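Building a Two-Handed Cloth Rig at Home
Handout 4: grippers, cameras, and what to believe
Olleck Workshop Evening Course, 14 Feb 2025

Read this before you buy any parts. Last week several of you arrived with shopping lists copied from the Dadon build page, and I want to slow that down.

1. What the build claims

The Dadon page says a pair of hand-held grippers can be put together in a spare room over a weekend, and that a few evenings of recording will give you enough data to train a folding policy. The first half I can accept, if you own a printer and already have the screws. The second half comes with one video, one shirt and no failure count. Treat it as a sales pitch until you have repeated it.

The Åberg notes are drier and more use to you. They list 283 recorded folds, of which 67 were thrown out for tracking loss. They don't say how the remaining folds were judged. Write to them if you like – I did, and I am still waiting.

2. Fingers

Cloth is harder than blocks. A block stays the shape it was when you picked it up. A shirt has no fixed shape, and the part you want is usually under another part.

Check the following on your own pair:
Do the tips close fully along their whole width, or only at one point?
Can they pick up one layer from a flat stack of two?
Does a bunched corner slide when the other hand pulls?

Test the third with the real fabric. Paper towel tells you very little.

3. Wide lenses

A wide view from the wrist gets you the fingers and most of the work surface in one picture, and you pay for it in distortion. Straight mattress edges turn into curves and the corners go black. Calibrate each camera separately. I don't trust the shared calibration file that comes with the Clarkley mount, and neither should you until you have checked it against a printed grid.

Keep a view from head height as well. With only the wrist views it is easy to persuade yourself that the cloth was pulled tight when it wasn't.

4. The work surface

A bed is a decent choice at home. It is wide and soft, and it forgives a clumsy approach from above. It also wrinkles, and the wrinkles change from one take to the next. Some people say this makes the data richer. Maybe. I would like to see the same policy tested on a hard table before I repeat that.

Small marks on a plain wall can give tracking something to hold on to, but measure the effect before you credit them with anything.

5. For next session

Record 11 takes of one move: pick up two corners of a cloth and pull the edge straight. Keep the bad takes. Bring a written rule for what counts as a success, and write it before you look at the recordings. If your parts bill has passed 600 dollars, stop there and bring what you have.
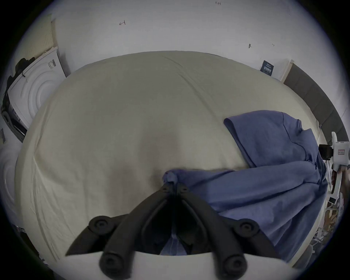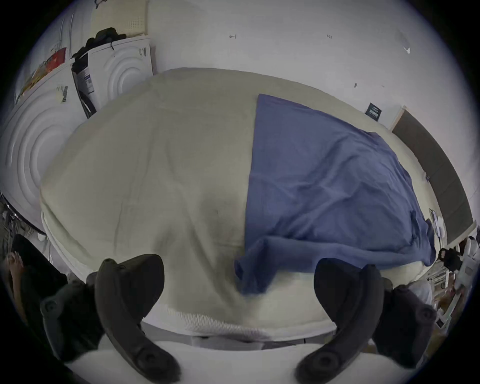
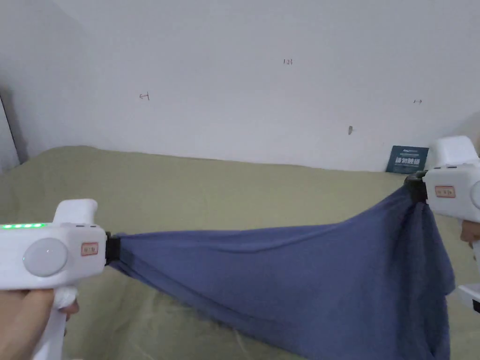 Blue cloth on a bed: two views from hand-held grippers, then a head-height view of the cloth held between two grippers.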